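Search this site
Enter your keywords

Unit 4: Staffing a listening line. Shift structure, handover and supervision
Course tutor: Consuelo Ventura

Category: Course handouts > Support services > Managing contact work

4.1 Scope

This unit deals with staffing a telephone and text listening service once the service is open. Recruitment and initial training were covered in Unit 2 and are not repeated. The term "contact worker" is used throughout for anyone who answers calls or messages, paid or unpaid. "Shift lead" means the person who carries responsibility for the line during a given period and who does not take contacts except in an emergency.

4.2 Demand and cover

Demand on a listening line is uneven. It rises in the late afternoon, drops over the early evening meal and rises again towards midnight. Text contacts peak later than calls and last longer. A rota built on average demand will be overstaffed in the morning and short at night.

The worked case in this unit is the Harico line, which received 1030 contacts in April. Divided evenly over the month, that figure suggests light work for a small team. Plotted by hour, it shows that most of the load fell in the last part of the day, and that unanswered contacts were almost all in the same period. The first rota, drawn up by the Pisell office, placed equal numbers on every shift. The second moved staff from mornings to nights and left the total hours unchanged.

Read the two rotas side by side before the seminar. Note in particular where breaks fall. In the first rota, breaks were taken at the change of shift, so that for a short time both the outgoing and incoming teams were below strength.

4.3 Shift length

A contact shift should not run beyond four hours. Within it, allow time off the line after any contact recorded as high risk. This time belongs to the shift and is not deducted from the worker's break. Where a service uses longer shifts for reasons of travel, the additional time should be given to other duties such as record checking or reading.

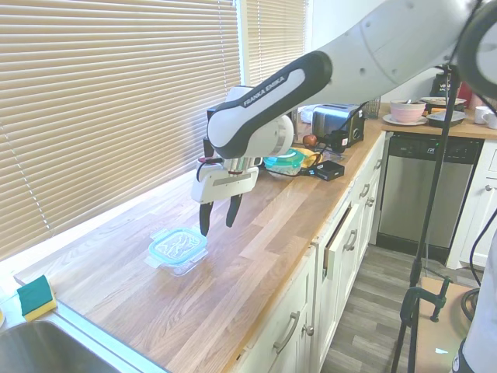
Who decides when a contact worker comes off the line after a difficult call?

The shift lead decides, and the worker may also ask at any point without giving a reason. The shift lead's decision stands until the end of the shift, even where the worker feels able to continue. It is noted in the shift record as a routine entry and does not form part of any performance review.

4.4 Handover

Handover is done by voice, with the written record open in front of both shift leads. It covers:

- contacts still in progress, and who holds each one
- any young person expected to call back
- referrals made and not yet acknowledged
- faults on the phone or text system
- workers who have come off the line early

Opinions about callers are left out. The Chamoun form, used in the practical session, has no free text box for this reason. Students who have used the older Burkell form will notice that the order of items has changed: open contacts now come first.

4.5 Supervision

Distinguish line supervision from reflective supervision. Line supervision concerns the rota, records and conduct, and is given by the person's manager. Reflective supervision concerns the effect of the work on the worker and should be given by someone with no say over that worker's hours or pay. Small services often combine the two roles in one person. If this cannot be avoided, the sessions should be held separately and recorded separately.

Attendance at reflective supervision should be 100 per cent over the quarter, with missed sessions rebooked. Group sessions may replace individual ones if the worker agrees.

4.6 Preparation for the seminar

Draft a night rota for a team of your own choosing, using the hourly table from the Harico case. Mark the handover points and the breaks. Bring two printed copies, one of which will be exchanged with another student for comment.

Tagged: rotas, handover, supervision, helplines, youth services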